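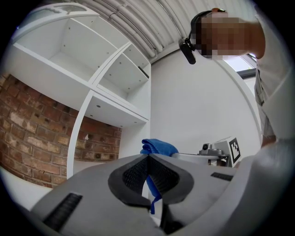
Grasp state estimation, notes 4. Jaw width alone is a poor contact signal for deformable objects. With the blue cloth gathered between the pads, part of it rises above the jaws and a narrower strip hangs through the gap, so one width reading fits many cloth shapes. The Moncrieff estimator therefore takes width plus a wrist image crop.

Training set: 3,488 grasps, 434 held out.
Reading: Laizer, section 2.
Problem set due 12/13/25.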